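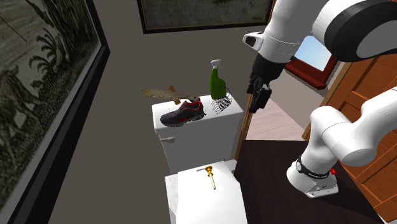

Why would anyone write house rules for a bathroom that only exists in a simulator, came the first comment on the draft of this card. Fair question! My answer is that most of the trouble we've had with Funemix came from people doing perfectly sensible things in different ways, and a simulator does nothing to stop that. So this README is mostly rules, with a bit of data card wrapped round them.

# Funemix – small bathroom set

I look after this part of Funemix for Brergate. It holds 2,503 simulated episodes of a single arm handling everyday objects on and near a toilet: a sneaker, a green spray bottle, a little gold-coloured fitting that lives on the lid, that sort of thing. The clutter is deliberate. Real bathrooms are full of stuff that has no business being there, and I'd much sooner a policy met a shoe on the tank now than later on.

## What's in the folder

- `episodes/` – one folder per run, with joint states, gripper state and rendered views
- `scenes/` – the scene files, with the random seed kept in each
- `notes/` – plain text, one note per run, written by whoever ran it
- `held_back/` – 158 episodes, see the rule on testing
- `CHANGES.md` – please read this before you email me

## Rules for recording

1. **One instruction per episode.** "Lift the shoe" is an instruction. "Tidy the tank" is an argument waiting to happen.
2. **Write the instruction down before you start.** I know it's dull. We had a batch where the wording was filled in afterwards to match whatever the arm had ended up doing, and I threw the lot out.
3. **Say which view you mean.** Left and right swap about between cameras, and "the object on the left" has cost me more evenings than I care to admit. Use the robot base as your reference, always.
4. **Stop at 35 seconds.** If the arm is still dithering by then, log it as timed out and move on. Don't stretch the limit for a run that was nearly there.
5. **Keep the failures.** All of them, in the same folder as everything else, labelled as failures. The temptation to prune is strong on a bad day.
6. **Don't nudge objects by hand once the run has begun.** If something has settled oddly, reset and use a fresh seed.

Rule 6 is newer than the rest. It came in last December, after I found a handful of runs where the bottle had jumped sideways between two time steps. It was somebody being helpful.

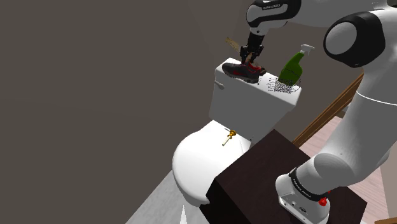
Shouldn't a grasp count as a success the moment the fingers close, one contributor wrote back when the labelling rules first went round. We talked about it for ages, and I do see the appeal (it's so much easier to check!), but we settled on no. A closed gripper tells you about that moment and very little about the task.

## Rules for labelling

Labels are done in Otton, which is our own in-house tool and has the manners of an old photocopier, so save often.

- **Grasped** means the fingers are on the object named in the instruction. Fingers on a neighbour is **wrong object**, even if it's tucked right behind the one you wanted.
- **Lifted** means it has left the surface and stayed off for a full second.
- **Done** means the instruction was met and the gripper has let go, if letting go was part of it.
- **Disturbed** is a separate tick box, and you can tick it alongside any of the others. Lifting the shoe while sending the spray bottle to the floor is both done and disturbed. I want to know about both.
- If you can't tell, use **unclear**. Please do use it! An honest shrug is more use to me than a confident guess.

Every episode gets two labellers who haven't seen each other's answers. Where they disagree, I watch it as well, and the disagreement stays in the file with all three opinions. I used to tidy those away and I regret it now.

## Rules for testing

The held-back episodes are for final scores only. Don't train on them, don't tune on them, don't have a quick peek to see how it's going. If you've looked by accident, say so in your write-up and carry on; I shan't bite.

Report each object on its own line before you give an average. Shoes are big and forgiving and will flatter your numbers, while small thin things on the lid won't.

## What this set can't tell you

It's rendered. Contact between soft things and hard fingers is a rough guess, fine mesh is a headache for the collision shapes, and nothing in here stands in for a safety check on a real arm. If you're moving to hardware, go through the Wikström checklist first (ask me for the current copy – the one on the shared drive is out of date) and do your own risk assessment for your own room, with your own stop button within reach.

There are no people in any episode either, so please don't claim anything about working near people on the strength of it.

## Sending changes

Open a request with the scene seed, the episode numbers and a sentence on what's wrong. I go through them most mornings before ten. Changes to labels need a second labeller's agreement, changes to the rules need a line in `CHANGES.md`, and spelling fixes just go straight in.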